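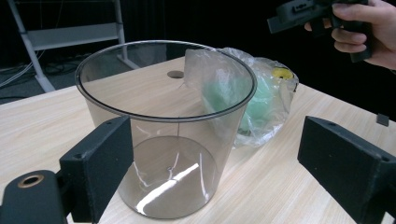
Farhad Mohammadi wrote in to say that he had packed two kitchens by wrapping everything in newspaper, and that both times he spent the first evening in the new place washing ink off the cups. Plain packing paper fixes that. The rest of the job is mostly order.

Packing a kitchen for a short move

Start with what you use least. Baking pans, serving dishes and spare storage tubs can go a week ahead. Leave one pan, one knife and a few plates until the last morning.

1. Sort before you tape any boxes. Put lids with their containers and set aside any that don't match. When I moved from Hestlow to Massawe I ended up with 21 lids and far fewer tubs.

2. Wash and dry everything. A damp tub closed for a few days will smell.

3. Nest the plastic. Large containers go on the bottom, open end up, with smaller ones inside. Use the empty space for light, soft things such as dish towels.

4. Bag the small stuff. Clear bags are best, so you can find a thing without opening all of them. Twist the top and leave a little air in if the contents crush easily. 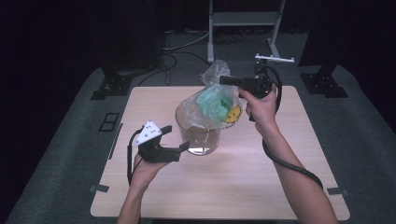 Clear cup with a small bag in the top.

5. Wrap glass one piece at a time and stand it upright. Plates go on edge, with a folded towel under them.

6. Keep boxes small. I stop filling at 62 percent or so of what a box could hold if it has cast iron in it, and top it up with paper.

7. Label two sides and the top. Write the room and the main contents, for example "Kitchen, mugs and tea."

Tape the bottom seams twice. The cheap rolls from Lolodico tear lengthwise, so get the wider kind.

Pack one open-first box with dish soap, a mug per person, a can opener and paper towels. Load it last. If you are moving on a Saturday, book the elevator early and ask whether you have to be out by 4.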